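Droltov 729 Under-Sink Water Filter
Sold by Poirier Kitchen & Bath Supply
Item: 729
Price: $89, cartridge included
Ships from our Jerkmont warehouse

We carry one under-sink filter. We used to carry a whole wall of them, and most came back, or should have. The Droltov 729 is what was left after we stopped believing boxes. It is a plain carbon block filter in a plastic housing, it goes in the cold line below the sink, and it makes chlorinated tap water taste less like a swimming pool. If you were hoping for more than that, please read the rest of the page before you order.

What it does

The 729 reduces chlorine taste and smell. It catches sediment, meaning rust flakes, sand and the gray grit that shows up in your aerator after the city has been working on the main. That covers it. Coffee and tea taste better to most people. Ice cubes lose the smell they pick up from the water, though not the smell they pick up from the freezer, and we have taken returns over that.

What it does not do

It does not soften water. You will still get white crust on the kettle and spots on the glasses. Carbon doesn't remove hardness, and any carbon filter sold to you as a descaler deserves a hard look.

It does not make well water safe. If you are on a well, get the water tested by a lab first and buy whatever the results call for, from us or from anyone.

It does not "restore" or "energize" anything. The older Droltov carton had a line on it about livelier water. We asked what it meant and the line is no longer on the carton.

It is not a lead filter. Some carbon blocks are tested and certified for lead. This one isn't, so we won't sell it as one, and we would be suspicious of any seller who gets vague when you ask for the certificate. Ask for the actual listing with the actual model number on it. A logo printed on a box is a logo printed on a box.

Does it need its own faucet?

No, and this is the main reason we kept it. A lot of under-sink systems come with a skinny little separate spout, and then you either give up the soap dispenser or drill a hole in a perfectly good counter. The 729 sits in the cold supply to the faucet you already have. Everything cold at the kitchen faucet is filtered, including what you rinse the dishes with, so a cartridge gets used up faster than it would on a dedicated tap. Sellers of the in-line type tend to skip that part. Figure on it.

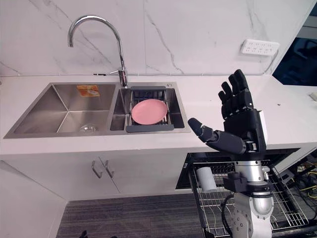
What is in the box

Filter housing, white, with mounting bracket
One carbon block cartridge, already in place
Housing wrench
Two braided connector hoses, 3/8 inch compression fittings
Four screws (we suggest you throw these out and use better ones, they strip)
Instruction sheet, English and Spanish

A shutoff valve is not included. If the valve on your cold line is stiff, green or weeping, replace it before you start. Don't count on it to hold while you work.

Measure first

The housing needs clear height under the bracket so you can drop the bowl straight down and change the cartridge. Garbage disposals get in the way, and so do pull-out trash bins and the deep bowls that are popular now. A double-bowl sink is usually easier, provided the disposal is on one side and you mount on the other. Take a tape measure and look before ordering. Kneel down and really look, with a flashlight, and try moving your arm the way you would have to move it to swing the wrench. Half of our returns on this item are people who had room for the filter and no room for the wrench.

Pull-down faucets are fine. The filter sits before the faucet and doesn't care what kind of spout comes after it.

Installation

Droltov says 15 minutes. Mackenzie Ross in our parts department has put in more of these than anyone here and she agrees with that figure, for a new cabinet with nothing in it and a valve that turns. For the rest of us it is an afternoon, once you count emptying the cabinet and the second trip to the store.

Shut off the cold valve and open the faucet to let the pressure out. Put a pan under the connection. Screw the bracket to the cabinet side wall, never the back panel, which is often too thin to hold a full housing. Connect the inlet hose to the valve and the outlet hose to the faucet line. The arrow on the cap points toward the faucet. Hand tight, then a little more with a wrench. Do not use plumber's tape on compression fittings.

Open the valve slowly and run cold water until it stops coming out gray. That is loose carbon dust and it is normal. Leave a dry paper towel under the housing overnight and look at it in the morning.

Cartridges, and the real cost

Any filter this cheap is sold to get you buying cartridges, and we would sooner say it than have you work it out next October. Droltov recommends a new one every six months. In our own break room the taste held up longer than that. We still tell people to stick to the schedule if they use a lot of water, and to change it sooner if the flow drops off. There is no indicator light. We consider that a plus, having opened up a competing model and found that its light ran on a timer and had no idea how much water had gone through.

Third-party cartridges fit. The Daltivex replacement is the one we are asked about most. It seals properly and costs less. We have no test data for it, neither does anyone who has phoned to tell us how good it is, and we don't stock it for that reason. Using one does not void the warranty on the housing.
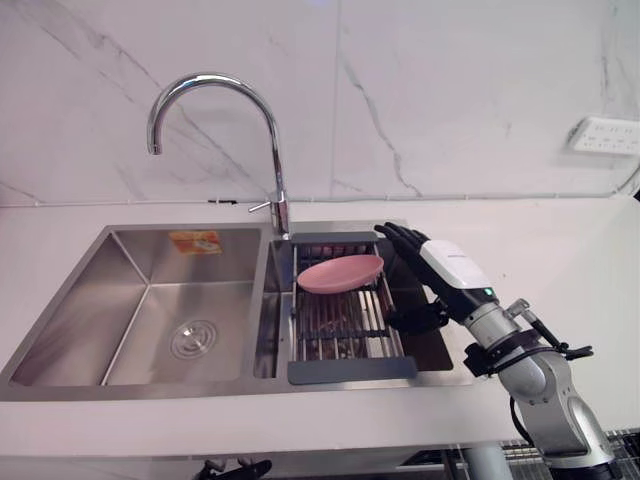 Double-bowl stainless sink with a single-lever gooseneck faucet.

Water pressure

You will lose some. Every filter in the line costs you a bit of flow, and claims of "zero pressure drop" are nonsense. With decent pressure to begin with you may not notice. If your kitchen faucet is already slow, clean the aerator before spending money here. There is a fair chance the aerator was the whole problem.

Warranty

Two years on the housing and cap. The cartridge is not covered, and neither is damage from freezing or from overtightening. Droltov handles claims directly and has been reasonable about it so far. Keep the receipt. Water damage to cabinets and floors is excluded, as it is with every brand we have ever read the small print for.

Comments from customers

"Takes the chlorine out, which is what I bought it for. I was ready to send it back and didn't. Instructions are poor, the drawing shows the hoses the wrong way around and I only caught it from the arrow on the cap." Darlene Nguyen

(She was right about the drawing. We now put a corrected sheet in each box.)

"Works. Wrench is junk."

"Can't tell any difference in the taste. My husband says he can. We have not tested him."

Returns

Unused and in the box, full refund. Once it has had water through it we can't resell it, so installed units are taken back only for a defect. If you aren't sure your water has a taste problem, buy a cheap carbon pitcher first and drink from it for a week. If you can't tell the pitcher from the tap, you don't need this.

Price and specifications checked 06/03/2018. Questions about fit go to the parts counter in Jerkmont. Have your cabinet measurements with you when you call.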